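Handheld grippers at the Brillow workshop: progress report to the Kunow small projects fund
Mar 19, 2024
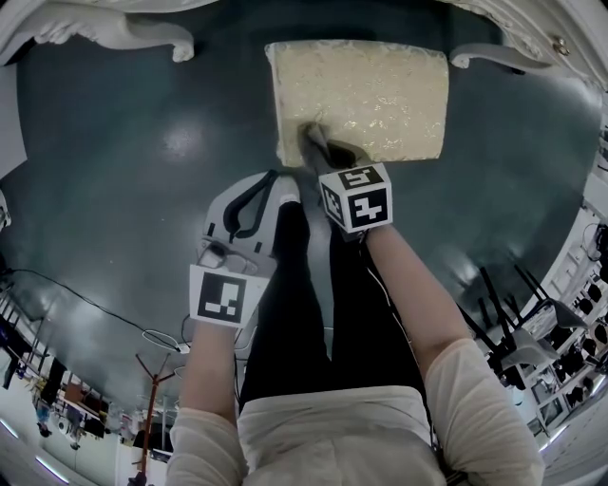 Author: the gripper build group, Brillow shared workshop

We are past the halfway point of the grant and I'm very happy to say the pair of handheld grippers works as a pair! When we wrote to you in September we had one gripper that jammed and a second that existed only as a bag of printed parts. Now anyone in the group can pick up one in each hand and record a task from start to finish, and we've been doing that on the floor, with the marker cubes mounted and a rough, pale yellow block as the thing to push and grab.

What changed most is the cubes. The first ones were cardboard with paper patterns glued on, and they lasted until somebody put a gripper down a little too hard. The new ones are white, with a different square pattern on each face, so the tracking software (we call it Bang, after the noise the first prototype made) can work out which face it is seeing and which way the hand is turned. On the left gripper the cube now sits low, just above the hand. We tried it higher up and our own sleeves kept getting in the way.

The fingers took longer than planned. We went through four versions before we got one that doesn't slip on crumbly surfaces, and the black ones are the keepers. They're soft enough to give a little when you press against an edge and stiff enough that you can still feel where the edge is. Everyone who has tried them has a favorite grip by now, and there's a friendly argument going on over whether the strap should be shorter. I'm on the shorter side - it's much nicer when the gripper stays on your hand while you reach forward.

Recording is going well. We have 24 clean recordings of the push and lift task and another 14 where tracking dropped out for part of the time. We kept the second lot and Bang can fill in the shorter gaps. The long gaps nearly all come from glare. The workshop floor is dark green and glossy, and the ceiling lights bounce right back off it, so when a cube passes over a bright spot the pattern washes out. Moving the block a couple of feet helped more than any setting we changed. We have also bought a matte mat with what was left of the materials money, and it should be down before the next session.

Two things have slipped. The arm that is supposed to copy our motions (a Prokon kit, assembled by us over the winter) moves smoothly now, but its wrist joint has play in it and the end of the gripper wanders by around half an inch. New bearings are on order. The build guide is also behind. The chapters on printing and assembly are written, the one on calibration is a page of notes that only makes sense if you were in the room, and we want to test it on a couple of members who haven't touched the project before we send it to you.

On money, we're inside the budget for plastic, motors and straps, and slightly over on cables, mostly longer ones so that a person can sit down and stretch out without pulling anything off a desk. We'd like to move a small amount from the travel line to cover the bearings. The form for that is attached to the emailed copy of this report.

Next up is a two-handed task, holding the block steady with one gripper while the other does the work. We've tried it by hand just for fun and it's harder than it sounds, your brain wants to use fingers you don't have. I can't wait to see the arm try the same thing once the wrist is fixed. The finished guide, the part files and all the recordings will come with the final report.

Recent from the workshop
- Gripper build: first report to the fund
- Printing flexible fingers, what we tried
- Putting together the Prokon arm
- Open bench hours and how to book a desk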